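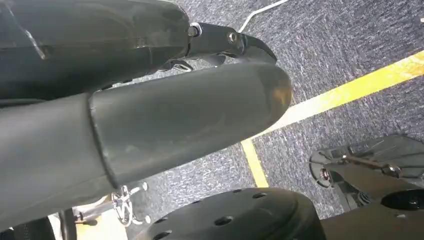

What is the Engate comparison, in plain words?

It's me putting two hands through the same set of chores on the same arm and writing down what happened. One is the Gramix two-finger gripper, the other is the Ilus hand with all the knuckles. Each gets 100 tries per chore, and I run the same controller settings for both.

Which one is better at thin, flat things?

So far the Ilus, and I was ready to bet against it! Cards are a nightmare for most grippers I've used, so I gave this chore its own write-up. The short version from my notes:
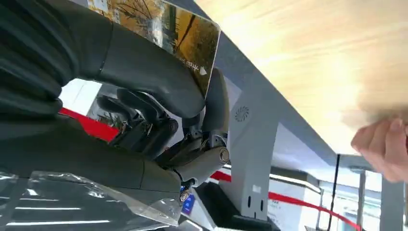

GRIMSHAW, December – Card day. My rule is that a grip only counts if the card stays put while the arm swings through 126 degrees and back. I let people offer things to the hand from any side they like, which makes it messier (and a lot more like real life). Bending a card costs you the point, even if it never drops.

How many runs are in the results?

There are 296 in the table right now. I threw out every run where I'd left an old settings file loaded – my fault, and it wouldn't be fair to either hand.

Do covers and sleeves change the numbers? 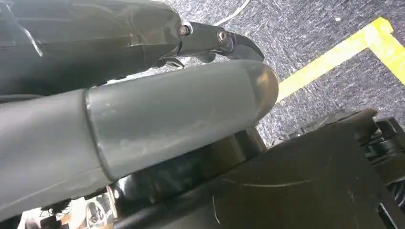

I get this one a lot, and I think they matter more than the catalogs let on. A cover makes the part a little fatter, so the path planner needs to hear about it or it'll cheerfully plan a squeeze that isn't there. Look at how narrow the gap is between the gray link and the black housing above it, and you'll see why I measure with everything on. I also look over the surfaces for scuffs and pale smudges like the ones on that gray link, and I put them in the log before I start a new batch.

Can I use your settings on my own arm?

Sure, help yourself! Start slow, though. My speed limit is 325 millimeters a second, and I'd go well under that for the first few tries with a hand you don't know yet.

Will you add more grippers?

I'd love to. Next up is a second Gramix with softer tips, as soon as I've finished the last chore on the list.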